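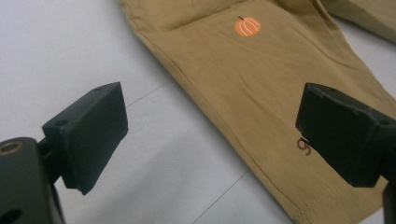 R. Lukoševičius
Field researcher, soil and water, Husura Growers' Cooperative

Figure 1. Tan trousers with a small orange pumpkin print.

4. What the irrigation logs could and couldn't tell me

I should say up front that I went into this part of the study expecting the logs to be the easy bit. The growers in Plultau already write down when they open the valves, the cooperative already collects the sheets, and all I had to do (so I thought) was type them up and set them next to the probe readings. I had 427 usable entries by the time I was done, and getting there ate most of February.

4.1 Cleaning the entries

Every grower has a private way of writing down water. Some note the start and stop times, some note tank fills, and a few write only "watered" with a check mark next to it. I kept any entry that gave me either a pair of times or a volume. Tank fills were fine to work with, as the tanks handed out by the cooperative all hold 1,000 liters, and a half fill is usually written as a half. Entries with only a check mark went into a separate pile and are not used in the comparison below, though I do come back to them in Section 5.

I also dropped anything logged on a day when the valley was off the shared canal schedule. That hurt a bit – some of the neatest sheets in the whole set come from those weeks – but there was no fair way to compare them with the rest.

4.2 Matching logs to probes

Each farm had two Judonix probes, one in the cover-cropped strip and one in the bare strip next to it. The probes record soil moisture on the hour, so I took the last reading before the logged start time and called that the "decision reading." It's a generous name. I have no idea whether the grower looked at the probe that morning, and I didn't ask them to.

What I wanted to see was whether people waited longer to water the strip with the cover crop. On most farms they did wait longer, but the gap was smaller than the probe readings alone would justify. In other words, the soil under the vetch and rye was often still damp when the valve was opened. On the farms with a single valve line this makes perfect sense, because both strips get water or neither does. I had that written in my site notes from the first visit and still managed to forget it when I drew up the first version of the comparison, so the single-line farms are now treated as their own group.

4.3 Where I'd be careful

The logs are written by busy people, often in the evening and from memory, and start times land on the hour and half hour far more than they should. I rounded the probe data to match, which loses detail I would have liked to keep. The sandy plots at the lower end of the valley drain so fast that a late entry can flip the result for that day, and I left them in with a flag so readers can take them out if they prefer.

Two seasons is also a short run for cover crops. The first season was mostly about getting the stand established, and the strips only really looked different from each other in the second.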